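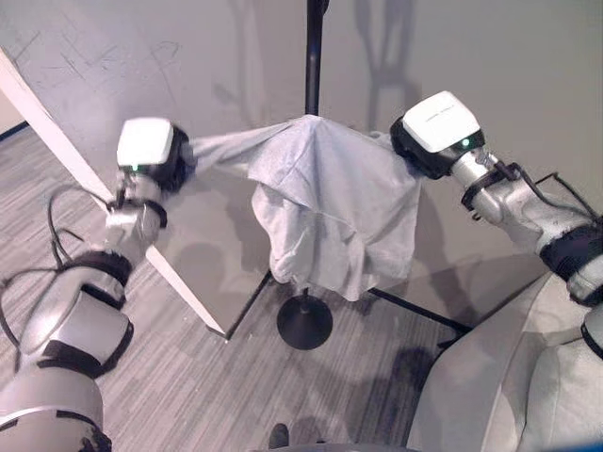 The Letter to Grurnen

My aunt worked 28 years in the post office of Dronomport, and in her last winter there she found a letter behind the sorting shelf. It was for a woman in Grurnen, on the other side of the mountain. The stamp was of a kind that had not been sold since my aunt was a girl.

She did not tell the manager. She brought the letter home inside her glove and put it on the kitchen table between the bread and the salt, and we both looked at it while the soup became cold.

"You must open it," I said. I was 14 and I wanted to open everything.

"It is not for me," said my aunt.

She explained to me that a letter has only two owners, the one who writes and the one who receives, and the post is only the road. A road does not read. I thought this was a very foolish rule, but I had learned not to argue with her in the evening, when her feet hurt.

For three weeks the letter stayed on the table. We ate around it. When we washed the tablecloth we lifted the letter, and after that we put it back in the same place, as if it were a sleeping cat. In that time my aunt wrote to the town hall in Grurnen and asked if the woman was alive. The answer was short. She had moved to Alham after her marriage, and they did not know the street.

So in April we took the bus to Alham. It was a trip of five hours, and the heating worked only on the left side. My aunt wore her uniform coat, although she was on holiday, because she said that one should not deliver a letter in a cardigan. She held her bag on her knees with both hands. I had brought two eggs and an apple, and I had eaten them before the first tunnel.

At the station we asked the man who sold tickets, and he sent us to the bakery. The bakery sent us to the church, and at the church a boy was sweeping the steps. My aunt said the name to him, slowly, the way she read names at work.
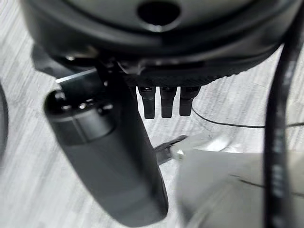
The boy said that she had lived above the shoe shop, everybody knew her, but we should not go up there with a face like that, because she did not like pity and she would send us down the stairs again.

"What face?" said my aunt.

He only pointed with his broom, and we went.

The woman was very small. She opened the door with a spoon in her hand, and she looked first at the coat and then at the letter. She did not seem surprised. She took it and turned it over, and for a long moment she studied the back, where there was no sender.

"Is there something to pay?" she asked.

"No, madam," said my aunt. "It is we who are late."

The woman nodded. She put the letter in the pocket of her apron, under a handkerchief, and she asked if we had eaten. We had cabbage and sausage, and she told us about her knees and about the price of coal. I looked at the pocket during the whole meal. When she stood up to bring the plates, I heard the paper fold a little.

She did not open it while we were there. On the bus I cried from anger, and my aunt let me cry until the second tunnel. Then she took off her coat, which I had never seen her do in public, and put it over my legs. On that side it was cold.

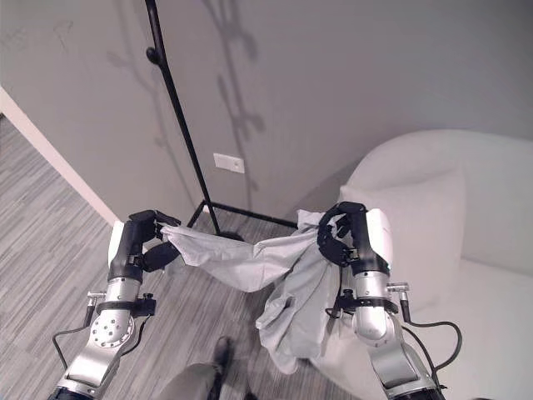

Filed under: Short Stories, Family

This story was first read aloud at an evening of the Pollock Reading Circle. I wrote it in my second language and a kind friend corrected the commas. If you find a mistake that is still there, you may write to me, and I will answer, even if it takes me some time.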